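Reviving the Losinen Weather Desk Tapes

The station in Losinen kept its local television output on three-quarter-inch cassettes until the mid nineties, and the boxes came to me in December. I have been working through the weather segments first. They are short, they were recorded on the same machine every evening, and the faults repeat, so a fix for one usually carries over to the next.

The presenter on nearly all of them is Hedvika Vaněk. She did the evening forecast and, in the summers, a children's slot in which she read out letters about clouds. People in town still bring her up when I mention the project. I never met her. I know her pacing very well by now, because I have used her sign-off as a sync reference more often than I would like to admit.

The playback chain is simple. A Tsuchiya deck feeds an Esar time base corrector, and the output goes to a capture card. The deck needed new belts and a pinch roller. The corrector has a bad habit of losing lock on the first field after a camera cut, which shows up as a hook at the top of the picture lasting two or three frames. Lowering the input gain a little cures most of it. The rest I leave in.
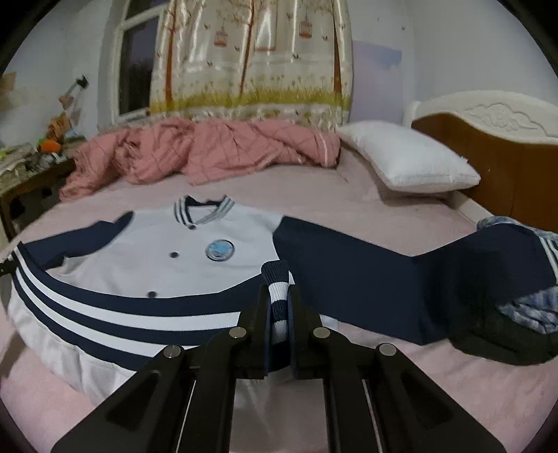

Harvey Melnyk

Audio has been harder. Channel 1 carries the studio microphone, and channel 2 is supposed to carry the same thing at a lower level. On the older cassettes channel 2 has the talkback line instead. That means you can hear the director counting Hedvika into the map — and once, very clearly, asking for a sandwich. I am keeping both channels as separate tracks in the archive copy. The viewing copy gets channel 1 only.

Sticky tape is the other problem. Cassette 3626 squealed and stopped 15 minutes in, and left brown residue on the heads. I cleaned the path, baked the tape at low heat, and got a full pass on the next try. Bemgate stock seems to be the worst for this. The other brand in the boxes plays fine, even where the labels have fallen off.

Those missing labels cost more time than the tape faults do. The forecast gives a day and a temperature but hardly ever a year. I have been matching segments against the printed listings at the library, which names the guest on the program that followed. Where the guest is mentioned on air, the match is easy. Where she only says good night, I file the segment under "undated" and move on.

There are 900 segments on my list. The finished ones are going to the town library as files on a drive, with a plain text index. If you worked at the station and know who directed the evening block, leave a comment under this post. I have a voice and no name to put with it.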